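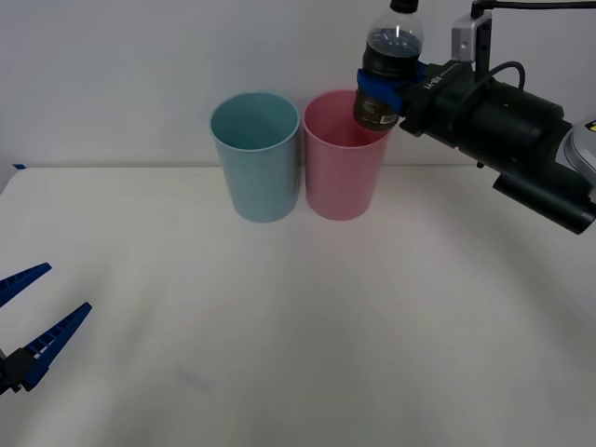

自転車の交通ルールとけいさつの仕事

小学校三年生から六年生のみなさんへ

みなさんは自転車に乗りますか。学校が終わったあと、公園や友だちの家へ行くのに使う人も多いと思います。自転車は、免許がなくても乗れる便利な乗り物です。でも、法律のうえでは自動車やオートバイと同じ「車」のなかまに入ります。正しくは「軽車両」といいます。車のなかまなので、道路を走るときは守らなければならないルールがあります。

このページでは、自転車のルールと、ルールを守ってもらうためにけいさつの人や町の人がしている仕事について説明します。

どこを走るのか

自転車は、歩道と車道の区別がある道では、車道を走るのが基本です。車道では左がわのはしに寄って走ります。右がわを走ると、前から来る自動車や自転車と正面からぶつかるおそれがあります。「逆走」といって、とてもあぶない走り方です。

ただし、十三さいになっていない子どもは、歩道を走ってもよいことになっています。七十さい以上の人や、体が不自由な人も同じです。また、青い丸の中に歩く人と自転車がかかれた標識がある歩道は、だれでも自転車で走ることができます。

歩道を走るときは、歩いている人がいちばん先です。自転車は車道に近いほうを、すぐに止まれる速さで走ります。歩いている人のじゃまになりそうなときは、一度止まります。ベルを鳴らして道をあけてもらうのは、正しい使い方ではありません。人が多いときは、自転車からおりて押して歩きましょう。押して歩いている間は、歩行者と同じあつかいになります。

標識と信号

赤い三角形に白い字で「止まれ」と書かれた標識を見たことがあるでしょう。自転車もここで必ず止まります。足を地面につけて、右、左、もう一度右を見て、車が来ないことをたしかめてから進みます。

信号も守ります。車道を走っているときは車用の信号を見ます。歩道を走っていて横断歩道をわたるときは、歩行者用の信号を見ます。「歩行者・自転車専用」と書かれた信号があれば、それにしたがいます。

赤い丸に白い横線が入った標識は「車両進入禁止」です。自転車も入れません。ただ、その下に「自転車を除く」と書いた小さな板がついていることがあります。その場合は、自転車なら入ってもかまいません。小さな板は「補助標識」といい、大きい標識の意味をくわしく伝えています。標識を見たら、下の板まで読むようにしてください。

してはいけない乗り方

二人乗り。大人が小さな子どもを専用のいすに乗せる場合などをのぞいて、できません。友だちをうしろの荷台に乗せるのもだめです。

横にならんで走ること。「並進可」という標識がある道のほかは、一列で走ります。

暗いのにライトをつけないこと。ライトは自分の前を照らすだけでなく、まわりの人に自転車がいることを知らせる役目もあります。

かさをさしながら乗ること。片手になるとブレーキがしっかりかけられず、風にあおられて転ぶこともあります。雨の日はレインコートを着るか、歩いて行きましょう。

スマートフォンや携帯ゲーム機を見ながら乗ること。画面を見ている間も自転車は前に進んでいます。 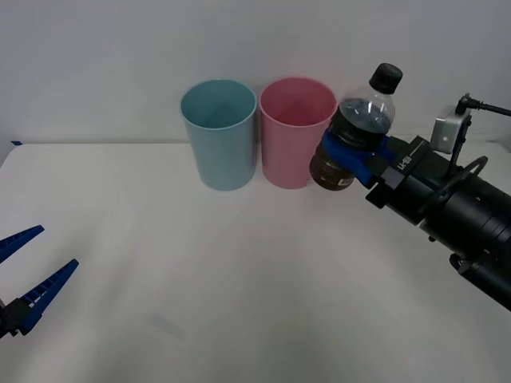 ブレーキがこわれた自転車に乗ることも、法律で禁止されています。前と後ろの両方のブレーキがきくかどうか、乗る前にたしかめてください。レバーをにぎったまま自転車を前に押してみて、タイヤが回らなければだいじょうぶです。チェーンがたるんでいないか、タイヤに空気が入っているかも見ておきましょう。自分で直せないときは、大人に話して自転車屋さんに見てもらいます。

けいさつの人は何をしているのか

交通ルールを守らない人を見つけて注意したり、法律にもとづいて手続きをしたりすることを「取りしまり」といいます。取りしまりをするのは、けいさつの交通課の人や、交番のおまわりさんです。

町のリロトリー通りでは、6月に自転車の安全点検がありました。朝の通学と通勤の時間に、おまわりさんが交差点に立ち、止まらずに通りすぎる人や、右がわを走る人に声をかけました。この月に通りで声をかけられた自転車は、全部で1,184台です。そのうち62台は、ブレーキがきかないか、ライトがつかない自転車でした。

声をかけられた人の多くは、「指導警告票」という紙を受け取りました。どのルールを守っていなかったかが書いてある紙です。お金をはらう紙ではありませんが、これからは気をつけてくださいという、けいさつからの正式な注意です。とてもあぶない運転をくり返した人は、もっと重いあつかいになることがあります。

点検を手伝った自転車店「バイイ」の店長、ティエリ・ロランさんに話を聞きました。

「ブレーキのゴムは、使っているうちにすりへります。毎日乗っていると、少しずつきかなくなるので、本人は気がつきません。キーという音がしたり、レバーを深くにぎらないと止まらなくなったりしたら、早めに持ってきてください」

置きっぱなしの自転車

走っている自転車だけでなく、止めてある自転車にもルールがあります。駅の前や歩道に長い時間置いてある自転車を「放置自転車」といいます。放置自転車があると、車いすの人や、目の不自由な人が通れなくなります。点字ブロックの上に置くのは特にあぶないことです。火事や急病のとき、消防車や救急車が近づけなくなることもあります。

放置自転車をかたづけるのは、おもに市役所の仕事です。はじめに「ここに置かないでください」と書いた札をつけます。それでも動かさない自転車は、トラックにのせて保管所へ運びます。

レディーン保管所で受付をしているノムヴラ・シビヤさんによると、運ばれてきた自転車は30日間ここに置かれます。持ち主がわかる自転車には、はがきで知らせます。防犯登録のシールがはってあると、持ち主をさがす手がかりになります。引き取りに来るときは、自転車のかぎと、住所と名前がわかるものが必要です。子どもの自転車の場合は、おうちの人といっしょに来てください。

期限がすぎても引き取られなかった自転車は、まだ使えるものは整備をして売り、使えないものは分解します。鉄やアルミは、とかして別の物を作る材料になります。

ヘルメットについて

十三さいになっていない子どもが自転車に乗るとき、保護者はヘルメットをかぶらせるように努めなければなりません。ヘルメットは、頭の大きさに合ったものを選びます。まゆ毛のすぐ上までまっすぐにかぶり、あごのひもは指が2本入るくらいにしめます。うしろにずらしてかぶると、おでこを守れません。一度強くぶつけたヘルメットは、外から見てきずがなくても、新しいものにかえてください。

ことばの説明

軽車両　エンジンのない車のこと。自転車のほか、荷車や、人が乗った馬もふくまれます。
徐行　すぐに止まれる速さで進むこと。
防犯登録　自転車の番号と持ち主の名前を登録すること。自転車を買うときに店でできます。

文　ユグェット・マッソン
2019年9月8日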